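Blocking a crocheted shawl on a budget

Posted in: finishing, yarn notes
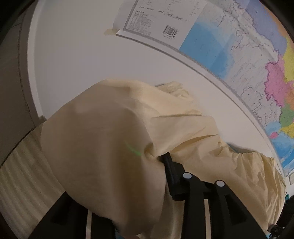

The Farkiren shawl came off the hook in January at 697 stitches along the last row, and it measured well short of the pattern. That is normal for a lace stitch worked in a 5 mm hook. The yarn is Teltik fingering weight, 2 skeins, undyed, and it holds a fold in the same stubborn way as crumpled cream fabric, with deep creases running on the diagonal. Steam does not shift creases like that in this fiber. A full soak does.

I used cool water and a capful of wool wash for 20 minutes. No agitation. Lift the piece out with both hands under it, press it against the side of the basin, then roll it in a towel and stand on the towel. Wringing will stretch the stitches in one direction and you will see it later in the border.

For pinning, start with the long top edge. I run a blocking wire through every second stitch and pin the wire at each end, then pull the center point down until the spine is straight. The points along the border come last. Pin every fifth point first, then fill in between. If you go in order from one end, the far end comes out longer – mine was off by nearly an inch the first time.

Lowri Kneath, who wrote the pattern, gives a finished depth of 30 inches. I got 28 and stopped there. The Odik foam mats I pin into are only so wide, and a third row of them would not fit on the floor.

On yardage: the pattern asks for 998 yards and I had plenty left over, enough for a swatch and a few repairs. If you want the deeper border, work rows 61 to 68 twice and buy a third skein. The chart for row 64 has an error in the older file. The second cluster should be a 4-dc cluster, same as the first.

It took a day and a half to dry. I left the pins in overnight after it felt dry to the touch, as the spine holds water longer than the rest. Ends get woven in before the soak but trimmed after. I leave 2 inch tails.

Next is the Đặng cowl, same yarn, smaller hook.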